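Minutes of the tenants' meeting, Sisik building, October

Present were the people from the two upper floors, the Kitason office and the Drendon print shop. The meeting was opened at 12 in the small room next to the stairs.

**1. Last minutes.** Accepted with one correction: the bill for the stair lights was 647, not 674.

**2. Heating.** The Yáñez company has sent its offer for the new boiler. The price is 1556 and the old boiler will be taken away without extra cost. The Kitason office asked if the work can be done in the evening, when its rooms are empty. It was agreed to ask Yáñez for this in writing before we sign.

**3. Bicycles.** There are again bicycles in the entrance – also in front of the fire door. The rack in the yard is full. We agreed to buy a second rack if the price stays below 300. Old bicycles without a name will get a paper label, and after one month they go to the cellar.

**4. Mailboxes.** Two locks are broken. Drendon will order new ones and divide the cost between the users of these boxes.

**5. Yard gate.** It must be closed after eight in the evening. Deliveries before seven in the morning are still not allowed, and this rule stays as it was.

**6. Other.** The next meeting is at the same hour and in the same room. The key to the room hangs again in the print shop. 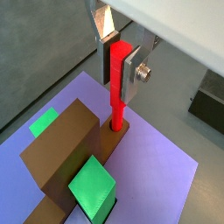
Reply from the second floor, received after the minutes were sent: please add to point 3 that one month is too short for people who are away for work. We ask for two months, and a note on the entrance door as well.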